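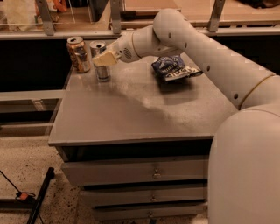
Figure 3. Robot arm with its gripper at a silver can on a cabinet top.

4.2 Password habits among staff

Our second study asked what school employees do once the security training is over and the certificate has been printed. Tetbridge, the district's training vendor, sent 900 staff accounts a mock phishing message in July, a month chosen on the theory that teachers would be rested and alert. The message promised a revised parking map. Of the accounts that received it, 74 gave up a working password, and 13 of those wrote back to ask why the map would not load.

Jasińska's earlier work treats this kind of lapse as a gap in knowledge. We are less sure. Every one of the 13 had passed the Tetbridge quiz, two with perfect scores. 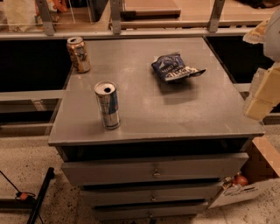
Interviews point to something duller, namely workload. Staff at the Grandier campus sign in to six separate systems before the first bell, each with its own rules on symbols and its own opinion of what counts as a recent password. By the fourth prompt, as one teacher told Qaisi, "I would type my password into a toaster." Several kept a written list. The list was usually in the top drawer, under the printed policy forbidding lists.

The Kolář campus had moved to a single sign-in the previous year, and its staff gave up fewer passwords. They also complained more about parking, so the lure itself can't explain the difference. We return to the cost of single sign-in, and to the question of who pays for it, in Section 5.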